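# The Rule for Soft Things

The rules came from the office in Cleltbridge by post, in a grey folder, and they had 77 pages. Erine read them at the kitchen table while the tea became cold. Page after page told how to hold a box, a cup or a book with the grippers. For soft things she found only one line: "Soft objects shall be handled with suitable care."

"What is suitable?" she asked.

Her brother did not know. He had worked for Brivlow one month longer than she had, and he believed that a rule must be a number or it is not a rule.

## First version

She wrote her own rule on the back of page 5. One shall close the fingers slowly until the thing stops sliding, and then one shall not close them more. A pouch with liquid shall be taken at the narrow part, so that the liquid has a place to go. When two hands work, each hand has its own object, and the cable must stay off the table.

It was not beautiful, but she could follow it, and in the evening they tried it together on the checked tablecloth.

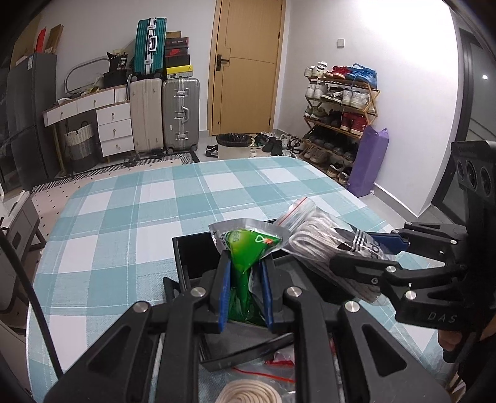
## Second version

Her brother wanted to add a number. He had read in the folder that every grip must be recorded, and he opened recording 943, where a bag had fallen twice, and then recording 191, where nothing had fallen at all. In both of them the hand had closed for the same time.

"So the number does not help," said Erine.

"It does not help for bags," he said. He was a man who gave up ground in small pieces.

They argued until nearly eleven. The robot that would one day learn from these hands was in a hall she had never visited, and she tried to imagine it – a patient thing, without a grandmother who had taught it how to lift an egg. It would copy her tiredness also. For this reason she wrote one more sentence: whoever is tired shall stop, and shall write down the hour.

She added a last point about medicine. It shall be held by its sides and never folded, and its printing shall be left open to the eye where this is possible. Then she typed everything cleanly and sent it to Cleltbridge.
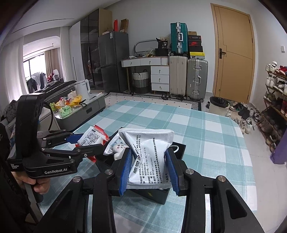

Burgi Nägeli wrote back that the rule was too long for the folder, and that she had read it three times. She wanted to know who decides that a person is tired. Was it the person, or the one who stands beside?

Erine showed the letter to her brother, who was already putting on his coat.

"The one who stands beside," he said. "You never admit it."

She wrote this down without the second sentence, and sent it to Cleltbridge before breakfast.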